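Cevard Joinery, Bench Shop
Fixture and hardware inspection, Bench 2
Date: 2021-01-23
Inspected by: Gangadharan Nair
Reviewed by: Idun Viklund

1. Work surface level, no rocking at the legs
Pass. Shim at the rear left leg replaced in December, still tight.

2. Surface free of splinters, raised grain and glue residue
Pass with comment. Glue residue scraped off near the vise. Re-oil before next use.

3. Bench lamp, cord and plug
Pass. Cord clip missing at the wall end. Clip ordered from Gallegos.

4. Vise jaws parallel, screw runs free
Fail. Jaws close unevenly on thin stock. Tagged out. Karla Ventura to refit the jaw liners.

5. Clamps rated and marked
Pass. The 50 kg clamps go back on the left rack. Two were found on the right rack, unmarked, and have been tagged.

6. Metal plates: edges and corners
Check for burrs with a cotton rag, never a bare finger. Clipped corners are acceptable as supplied. Any edge that snags the rag is to be filed and rechecked.

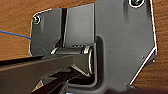
7. Metal plates: fastener holes
Check each hole for cracks at the rim and for debris inside. Do not enlarge a hole to suit a screw. Report a mismatch to Dorothy Inskip.

8. Slots and seams
Clear with a dry nylon brush. No compressed air at this bench. Keep fingers out of any gap next to moving hardware.

9. Plate faces
Streaks that wipe off are not a defect. Streaks that catch a fingernail are recorded as scratches.

10. Floor and access
Pass. 200 mm clearance kept behind the bench.

Open items: 3, 4. Item 4 to be closed before the tag is removed.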